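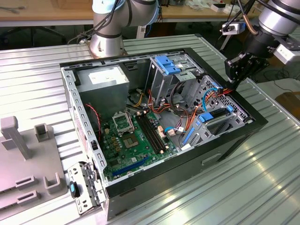 Figure 4. Desktop tower in the work position, side panel removed, with both arms mounted.

Section 4. Placing the Workpiece and Teaching the First Positions

4.1 Scope
This section applies to the two-arm disassembly cell as built in the Fajardo shared workshop. It covers the placement of a desktop tower and the teaching of the first positions. Mounting of the arms is covered in Section 2, and wiring of the Vunen control box in Section 3. Do not begin this section until both have been signed off in the cell log.

4.2 Preparing the Tower
1. Disconnect the tower from the wall outlet and remove the power cord from the power supply.
2. Press and hold the front power button for several seconds, then release it.
3. Remove the side panel and store it away from the work surface.
4. Lay the tower on its side with the open face up. The motherboard must be visible from above.
5. Check that the case rests flat on the ribs of the work surface and does not rock when pressed at each corner.

CAUTION: Do not open the power supply unit. It may hold a charge after the cord has been removed. The cell is not approved for work on power supplies.

Note: An expansion-slot bracket that has already been removed may remain on the surface beside the case, provided it lies outside the taught path of both arms.

4.3 Clearing the Path
1. Identify all cables that rise above the edge of the case. Looped data cables and loose power leads are the most common cause of a stopped run.
2. Press these cables down by hand or tie them to the chassis.
3. If the CPU socket is empty and its retention bracket is open, keep all taught points clear of it. The contacts bend easily and cannot be repaired in the workshop.

4.4 Teaching the Positions
1. Turn the Vunen selector to TEACH. Confirm on the display that the speed limit is active.
2. Guide the first arm to its home point and store it as point 1.
3. Guide the second arm until the gripper is over the drive bay area. Store this as point 2.
4. Lower the gripper slowly toward the part to be handled. Stop before contact and store point 3.
5. Open Nutent on the workshop computer and load the points. Set the dwell time to 800 ms at point 2 and 1000 ms at point 3.
6. Run the sequence once with the gripper disabled. One hand must remain on the stop button.

WARNING: Only one person may be within reach of the arms during teaching. Hands must be out of the case before the selector is turned from TEACH to RUN.

4.5 Fault Codes
Code 81 indicates that an arm met resistance before reaching its stored point. Press stop, return the selector to TEACH, and repeat step 4.3 before clearing the code. If code 81 appears again at the same point, delete that point and teach it again.

Record all changes to stored points in the cell log.

Revision of 7 August 2020. Replaces the January issue.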